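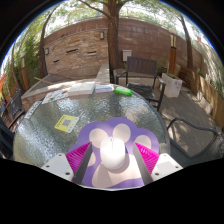 Furnishing the Courtyard: A Conversation with Geetha Nambiar

The courtyard at Derngate House was, until three years ago, a paved area that residents crossed on the way to the laundry. It is now the most heavily used shared space in the building. Geetha Nambiar, who manages the house and its common areas, spoke with the residents' bulletin in April about how the space was furnished, what has held up well, and what she would do differently.

Ms. Nambiar began with the glass table. When the courtyard was first proposed, several residents asked for a long dining table with benches. She chose a round one.

"A long table invites one large party, and then everyone else goes back upstairs," she said. "At a round table a person can sit down with a book, and a second person can sit down across from them without asking permission. I had seen that work at the Bakilana residence, where I was employed before I came here."

The choice of glass was debated for longer. Kiprono Mushi, who was then responsible for building maintenance, had argued for painted metal. Ms. Nambiar recalled that his objections were reasonable ones, chiefly that clear glass shows every mark and that papers slide on it when there is any wind. The matter was settled by the textured surface.

"The pebbled top answered most of what Kiprono had raised," she said. "Fingerprints do not stand out on it, and a sheet of paper stays where it is put on a calm day. The drawback is cleaning. Crumbs and pollen settle in the low places, and a flat cloth passes right over them. We use a soft brush, warm water, and a little dish soap, and we work from the middle to the metal rim."

She asks that residents refrain from using scouring pads of any kind, and that hot pans not be set directly on the glass.

The table has become a place for paperwork as much as for meals. White pads or books, brochures, and small cards are a common sight on it, often with a drink bottle alongside. Ms. Nambiar said she had not foreseen this when the furniture was ordered.

"I had pictured lunches," she said. "What people wanted was somewhere to spread things out. They plan trips there. They fill in forms. Kheri Koech, on the second floor, prepared for her licensing examination at that table from the first warm week until the end of summer, and she told me that she had not once used the desk in her room."

This use has brought about the one firm rule that applies to the courtyard: whatever is carried out must be carried in again by 9 p.m. Items left overnight are placed on the shelf inside the laundry door and kept there for 5 days. Printed matter is the most frequent thing to be left behind, and the most frequently ruined, as the dew here is heavy in spring and fall. Bottles should be capped and, if there is a breeze, laid flat or taken off the table altogether.

Asked about the seating, Ms. Nambiar acknowledged that the chairs do not match. The wooden armchair with the slatted back, black metal arms, and dark woven seat came from a Hoverska line that was discontinued shortly after the courtyard opened. When more seats were needed, the house turned to black metal patio chairs supplied by Drutik.

"I was asked whether we should replace everything so that it would look like a set," she said. "The cost would have been over $200 for each chair, and there was nothing wrong with the ones we had. The dark wood and the black metal sit together well enough. Residents have their preferences, too. Some will wait for the wooden chair."

The wooden parts are oiled once a year, before the season begins, and left to cure under cover. The woven seat is vacuumed and wiped with a damp cloth. The metal chairs need less attention, although Ms. Nambiar advised checking the feet, where the caps wear through and the bare ends begin to scratch the paving. Replacement caps are kept in the office and may be requested there.

The white rectangular planter was a later addition. Han-gyeol Ok, a resident, proposed it in the second year and continues to look after it. The first planting was ambitious and did not survive the summer, the paving giving off a good deal of heat in the afternoon. The present arrangement is a small green plant in a box that stands directly on the paving.

"Han-gyeol waters it in the morning and turns the box every other week," Ms. Nambiar said. "I have asked only that it be kept clear of the chairs, so that a person can push back from the table without striking it."

Further work is planned. A request for shade has been received from 20 residents, and Ms. Nambiar is obtaining prices for a freestanding umbrella with a weighted base. She does not intend to enlarge the table or to add a second one at this time.

"There is room for it on paper," she said. "But people need to be able to walk through with a laundry basket. That was the first purpose of the courtyard, and it still has to serve it."

Residents who wish to comment on the umbrella, or who would like replacement chair caps, may leave a note at the house office.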